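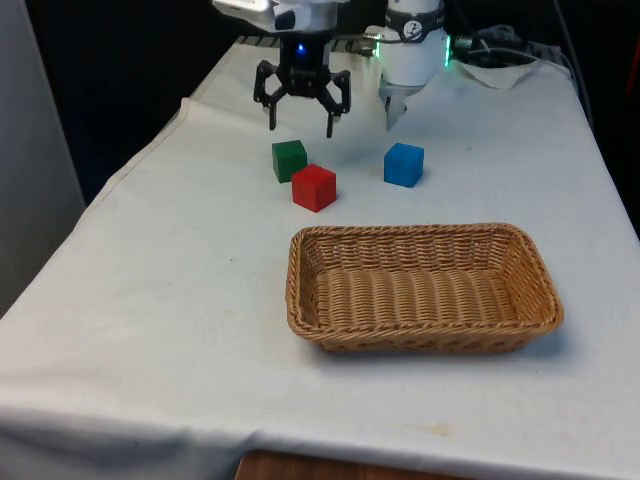
Lotissement Tapley : point sur la deuxième tranche

La deuxième tranche du lotissement Tapley, à la sortie nord de Skuronlow, entre en phase de commercialisation en mars. Le programme complet prévoit 158 lots à bâtir, dont 60 dans cette tranche. Les parcelles sont vendues viabilisées, bornées et libres de constructeur, avec raccordement en limite de propriété pour l'eau potable, l'électricité, les eaux usées et la fibre.

La surface des terrains varie selon leur position. Les lots situés le long de la rue Skerkska sont les plus étroits et admettent l'implantation en limite séparative sur un côté. Les lots en second rang, desservis par deux impasses, imposent un recul de 10 mètres par rapport à la noue centrale. Le plus grand terrain de la tranche, à l'angle de la rue Skerkska et du chemin Nostik, mesure 1 102 m² – il est grevé d'une servitude de passage de canalisation sur toute sa longueur est, reportée au plan de vente.

Le règlement du lotissement reprend pour l'essentiel celui de la première tranche. Trois points ont été modifiés :
Les toitures-terrasses sont admises pour les annexes et les garages accolés.
Les clôtures sur rue sont limitées à 1,40 m, mur bahut compris.
Deux places de stationnement non closes sont exigées par logement, hors garage.

L'étude géotechnique préalable (mission G1) est annexée à chaque promesse de vente. Elle signale une exposition moyenne au retrait-gonflement des argiles sur la partie basse du site. L'étude de conception G2 reste à la charge de l'acquéreur et doit être transmise au constructeur avant la signature du contrat. Les eaux pluviales sont gérées à la parcelle, par infiltration ou par cuve de rétention avec rejet régulé dans la noue.

La voirie est livrée en deux temps. La couche provisoire est en place sur l'ensemble de la tranche. Les trottoirs, l'enrobé définitif et les plantations seront réalisés après achèvement de la majorité des maisons. Jusqu'à cette date, l'accès des engins de chantier se fait exclusivement par le chemin Nostik – la rue Skerkska est interdite aux plus de 3,5 tonnes.

Les demandes de réservation sont à adresser à Ashley Garside, au bureau de vente de Skuronlow, avec une simulation de financement et le numéro du lot souhaité. Le plan de composition, le règlement et le cahier des charges y sont consultables le matin, de 9 h à 12 h.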